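Small Fixes for a Better Game-Watching and Game-Streaming Setup at Home

I love a home streaming corner. Give me a free evening, a handful of cable ties and somebody's wobbly microphone stand and I am a happy person! Over the past couple of years I've helped set up a fair number of them, most for people who stream their own matches to a small crowd of friends, a few for people who only want to watch tournaments without the picture freezing at the final round. These are the tips I keep repeating, in no special order.

Start with the cable

If your computer or console is within reach of the router, plug it in. I know Wi-Fi is easier. I used it for ages. Then I ran a flat network cable along the baseboard and under the hallway rug, and the dropped frames that had been driving me up the wall went away that same evening. Flat cables are great for this because they slide under a door without catching. Buy longer than you think you need. My hallway measured 14 feet on paper, and once the cable had gone around the bookcase and up the back of the desk there was nothing like enough left.

If a cable really can't happen, move the router up high and away from the fish tank (water is terrible for the signal), and ask the rest of the house to save their big downloads for after the match.

Test upload, then test it again at night

Most people only look at the download number. When you're sending video out, it's upload that counts. Run a speed test in the morning, then again at 9 p.m. when the whole street is online, and plan around the worse of the two. Set your streaming bitrate to no more than about half of that. It leaves breathing room for the game itself, for voice chat, and for the phone that decides to back up all its photos in the middle of your semifinal.

Go down in resolution before you go down in smoothness. A fast game at 720 lines and a steady frame rate looks lovely. The same game at full size with hiccups is miserable to watch.

Microphones: get closer

People spend so much money here and then put the thing two feet away! Bring it in to a hand's width from your mouth, a little off to one side so your P's and B's don't thump, and turn the gain way down. You'll lose half the room noise right there. I have a cheap Okby desk mic that sounds perfectly good at that distance and like a bathroom at any other.

For keyboard clatter, fold a hand towel and put it under the keyboard. A second folded towel under the mic stand takes care of desk thumps. It looks a bit silly and works beautifully.

If your room echoes, hang something soft on the wall you face when you talk, because that's the wall your voice hits first. A quilt is wonderful. Bookshelves with actual uneven books on them are good too. Egg cartons do next to nothing, so please recycle those.

Lighting without the glare

A lamp bounced off a white wall beats a lamp pointed at your face nearly every time. Try turning your ordinary desk lamp around so it shines on the wall behind the monitor. Softer light, no squinting, and no bright circles in your glasses. If your wall is painted a strong color, tape up a sheet of white poster board where the light lands or you'll come out green.

Switch your camera to manual exposure and manual white balance once you like how it looks. Otherwise every explosion on the monitor changes the light on your face and the camera chases it all night long.

Labeling saves friendships

Wrap a bit of masking tape around both ends of every cable and write on it. HDMI IN, HDMI OUT, CONSOLE, MIC. Do the power plugs too. I once switched off the capture box in the middle of a friend's tournament while I was hunting for the fan plug, and we had to watch a black screen while everyone in chat typed question marks.

I use the Ivier paper labels now, which peel off clean, but masking tape did the job for years. Write big. You'll be reading these upside down, under a desk, by phone light.

Build your scenes early and keep them few

You need a starting screen, a game screen, a screen for talking, and a "back soon" screen. That's plenty for the first season. I got carried away with a layout called Rukix that had spinning panels for everything, and I spent more time clicking than playing. Give each scene its own key, put a dot of nail polish on those keys, and practice switching without looking.

Keep the webcam box away from wherever the game puts its map. Sounds obvious, but games update and move things! Look at the layout again after every big patch.

Watch parties

Having people over for a final is my favorite thing in the world. Here's what makes it go well in our living room:

Open the stream half an hour early and leave it running. If there's a login problem or an update waiting, you want to find out while the oven is still warming up.

Turn off motion smoothing on the TV. It makes the casters look strange and it can add lag if anyone wants to play between matches. There is usually a game mode in the picture menu, and on our old Zacharias set it hides under "other."

Turn the sound down to where people can talk over it and put captions on if the stream has them. Casters get very loud at exactly the moments your guests do.

Ask everyone to mute their phones. Different apps run at different delays, and someone will get the result as a notification almost a minute before the rest of the room sees it. I lost a Tuesday night grand final that way and I'm still sore.

Serve food that can be eaten with one hand, and keep drinks on a separate surface from the controllers. Wipe hands before sharing a gamepad. For sticky buttons, a cotton swab barely dampened with rubbing alcohol, with the controller switched off, then leave it alone until it's dry.
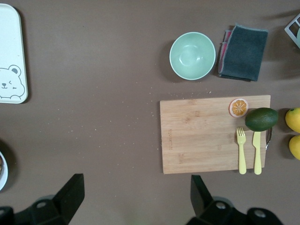 Why is my stream a few seconds behind the game, and can I fix it?
Some delay is built in, as the video has to be packed up, sent out, and handed along to each viewer. Look for a low-latency setting on your streaming service and turn it on, then set the keyframe interval in your software to 2 seconds. That usually trims it enough to chat comfortably with viewers. If people start complaining about buffering, switch back to normal latency and live with the wait.

Record locally too

Always, always save a copy to your own drive while you stream. The online version can drop out, get muted over a song, or vanish after a few weeks. Your own copy is the one you'll cut highlights from. Check your free space first, though. I sat down one April evening with the drive at 88 percent full and felt fine about it, and the recording quit before the last match did.

Name the files with the game and the opponent. "Recording final new" will mean nothing to you by summer.

If your software lets you put voice, game sound and music on separate tracks, do it from day one. Then when you cough through the best play of the night you can just take the cough out!

Keep it cool

Pull the computer a few inches out from the wall and vacuum the carpet behind it. Dust the intake screens with a soft paintbrush. If the fans get loud halfway through a stream, cap the frame rate in the game's settings. Viewers won't see the difference, and your mic will pick up a lot less whoosh.

Next time I want to get into using an old phone as a second camera, which I've been having a ball with. You'll want a clamp, a long charging cable and a fair bit of tape.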